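Let People Put Things Down

My grandmother had a drawer in her kitchen that stuck. You had to lift it a little and pull left, and then it would shoot out and hit you in the hip. Inside it was everything: string, candle ends, a key to a bicycle lock from before my mother was born, the good scissors. I have spent most of my adult life being told by magazines and well-meaning friends that a drawer like that is a problem to be solved. I'd like to argue the other side for a bit.

What set me off was a Thursday evening at my friend Marianna's place. Marianna Jasińska is one of the most generous people I know, and she has recently gone all in on clear counters. Everything in her kitchen lives behind a door now. The toaster has a door. I wanted a spoon for my tea and opened four cupboards before I gave up and used a fork handle (it works fine, by the way). She saw me do it and laughed, and then she couldn't find the spoons either.

Now, I get the appeal. I really do! I walk into a room with nothing on any surface and my shoulders drop an inch. It's like a hotel. But I don't cook in hotels, or sew on a button, or glue the ear back on a china rabbit. I eat a sandwich over the sink and go to bed. A bare table is lovely to look at, and the minute you want to do anything on it you have to go fetch the whole world from somewhere else and then carry it all back again before supper.
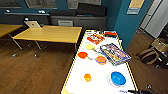
My brother-in-law Konrad fixes radios, and for years he did it at the end of the dining table. The rule in that house was that the radios could stay out if there was room for plates. So there'd be soup, and bread, and a thing with its back off. He finished a lot of radios that way, because he'd wander past with a coffee, see the screw he needed sitting right there, and put in ten minutes. Then they moved, and he got a proper workroom with labeled bins and a door that closes. In two years up there he has finished one radio. He says the stairs are the trouble. I think it's that he can't see the radios.

Out of sight, out of mind is supposed to be a warning, and yet we've built a whole style of living on it. I own 14 matching baskets, bought in a fit of January virtue, and I could tell you what's in maybe three of them. The yarn I can see gets knitted. The yarn in the basket is still being "saved for something," same as it was the day I put it there.

People will say that mess is stressful, and sure, some of it is. I'm not defending the wet towel on the bed, or the pile of mail that you move from chair to chair until a bill goes overdue. That stuff isn't in the middle of anything. It's just been left. But a puzzle half done on a card table, or a row of seedlings hogging the windowsill, or paints left open-handed to whoever comes in next, that's a house with something going on in it. Kids understand this perfectly. Ask a six-year-old to clear up a game that isn't over and you'll hear about it.

So my modest proposal is one surface. Pick a table, or half a table, and let it be busy, and don't apologize for it when company comes. Mine is under the hall window and currently holds a broken lamp and most of a quilt. Marianna was over last week and sat down beside it with her coat still on. She'd sewn two squares together before I got the kettle going.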